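Food Chemistry for Non-Majors
Notes for Unit 3: Why Cut Vegetables Change
Sibusiso Mkhize

Before we start

Last time we got as far as cell walls and I promised I'd finish osmosis, so I'll do that first and then move on to the part people always ask me about, which is onions. If you missed the last session, borrow notes from somebody who writes neatly. Mine on the board were a mess and I know it.

Leftovers on osmosis

Water moves through a membrane toward the side with more dissolved stuff in it. Sprinkle salt on sliced cucumber and you've put a lot of dissolved stuff on the outside, so water leaves the cells and ends up in the bottom of the bowl. The slices go floppy because the cells were being held firm by the water pushing out against their walls. We call that push turgor pressure, and yes, you need to know the word.

It runs the other way too. Put limp celery in plain cold water and it will usually firm up again, as long as the membranes are still in one piece. Cooked celery won't do it, no matter how long you wait (a student once left hers overnight to prove me wrong, and I enjoyed that very much).

What a cut does

A living vegetable keeps its chemicals in separate compartments. Cutting breaks the walls between them and things that were kept apart get to meet. Pretty much everything else in this unit hangs on that one sentence, so underline it.

How many cells you break depends on how you cut. A sharp edge goes through a narrow line of cells and leaves the neighbors alone. A dull one presses down before it gets through, and it crushes a wider band on both sides. That's why basil chopped with a bad knife goes black along the edges so fast. I keep my good knife in the holder with the cutting boards at the back of the counter, and when it starts slipping on tomato skin I know it's time to sharpen. 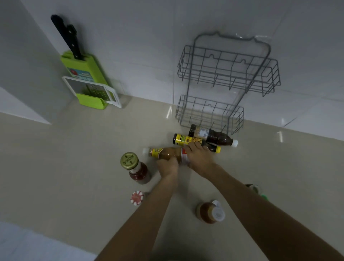
Three reactions to know

1. Browning. Apples, potatoes, and avocados contain compounds called phenols and an enzyme called polyphenol oxidase. Break the cells, let oxygen in, and the enzyme helps turn the phenols into brown pigments. Lemon juice slows it down because the enzyme works poorly in acid. Cold slows it too. Heat stops it for good by wrecking the enzyme's shape.

2. Onion tears. Cutting lets an enzyme called alliinase get at sulfur compounds in the onion. What comes out of that gets picked up by a second enzyme, which makes a small, light molecule that drifts up to your eyes. Your eyes make tears to wash it out. Chilling the onion helps a bit - the reactions slow down and less of the irritant gets into the air.

3. Garlic smell. Alliinase again, different starting compound. The product is called allicin. A whole clove hardly smells of anything, a sliced one smells some, and a crushed one smells up the whole house. Same clove! Think about how many cells each treatment breaks and you've got the exam answer, more or less.

A word on tomatoes

Zodwa Lekota asked after class whether tomatoes really lose flavor in the fridge. They can. Some of the enzymes that make the aroma work less well after a long chill, and letting the fruit warm up on the counter only brings part of it back. I keep mine out until they're fully ripe and then stop worrying.

For next time

Read chapter 2, up to the section on pectin, and skip the boxed part on page 46. Bring half an apple's worth of questions about the browning lab. If you're doing the lab at home, cut four slices: leave one plain, put one in water, one in lemon juice, and one in the fridge. Look at them every ten minutes and write down what you see, including the boring rows where nothing changed.

Lab sheets are due June 11, 2008, on paper, in the box outside room 494.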